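Home | Courses | Handouts | Staff | Contact
This site uses cookies to remember your settings. Accept | Manage

Light Assembly and Workshop Practice
Handout 11: Small-parts storage and two-bin replenishment
Prepared by Pejman Amini, revised August

Read this before the lab session. The worked problem at the end will be gone over in class.

1. Scope

We deal with low-value, high-use stock kept at the bench: fasteners, brackets, tape, short lengths of bar and extrusion. Parts over 2 kg, hazardous stock and anything with a serial number follow the storeroom procedure in Handout 9.

2. Terms

Demand rate (d): parts used per working day, averaged over the period under study.
Lead time (L): working days between the signal to refill and the arrival of the parts at the bench. Time spent waiting for someone to notice the signal is part of L.
Safety stock (S): parts held to cover variation in d and L.
Reorder point (R): the stock level at which the signal is sent.

R = d × L + S

Students often leave the unit of time out of their work. If d is per day, L must be in days.

3. The two-bin rule

Each part has a working bin and a reserve bin. Parts are drawn from the working bin until it is empty. The empty bin is the signal. The reserve bin then becomes the working bin, and the empty one goes out to be filled. The quantity in one full bin must therefore be at least R. If it is less, the bench will run short even when every step is done correctly.

No running count is kept, and this is the main saving. The method fails when parts are taken from both bins at once, so the reserve should sit behind or above the working bin and be a little harder to reach. Dehghan (course reader, chapter 4) treats this as a layout problem, and we follow him.

4. Layout at the bench

Bins belong along the back edge, within reach of a seated worker, with the work area left clear in front. Parts used most often go in the lower row. Long stock may stand upright in a bin if it does not tip the bin or block the row behind.
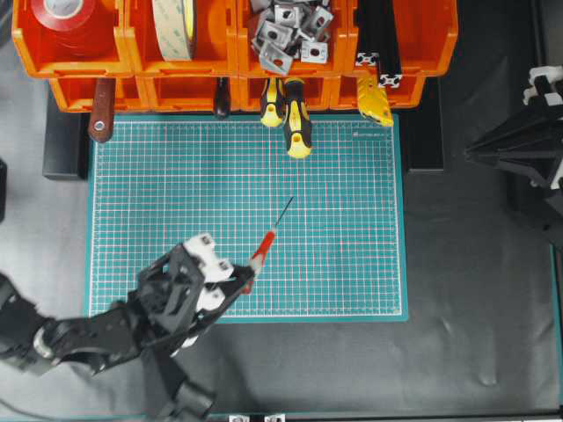 Group parts by the job they serve. Sorting by size or material looks orderly but makes the hand travel farther – a bracket and the screw that holds it should be neighbors. Tape and other supplies that are not counted per assembly can share a row with parts, but leave them out of the reorder calculation and check them by eye at the end of the shift.

Labels carry the part number, bin quantity and supplier code. Do not write the current stock on the label.

5. Worked problem

The Tallska line uses 223 corner brackets per day. Lead time is two days. Safety stock is set at one day of demand.

R = 223 × 2 + 223 = 669

The supplier, Sornlow, ships in cartons of 2,000. A full carton meets the requirement but covers almost nine days of use, and it will not fit in the standard bench bin. State what you would change: the bin, the carton, or the place where the reserve is kept. Give the cost of your choice in floor space. Bakhtiari and Munasinghe reached different answers on the Prestix line, and both are in the course reader.

6. Before the lab

Bring the blank label sheet and a calculator. Review section 2. Lab groups are posted outside the workshop door, and changes go through Manouchehr Ebrahimi.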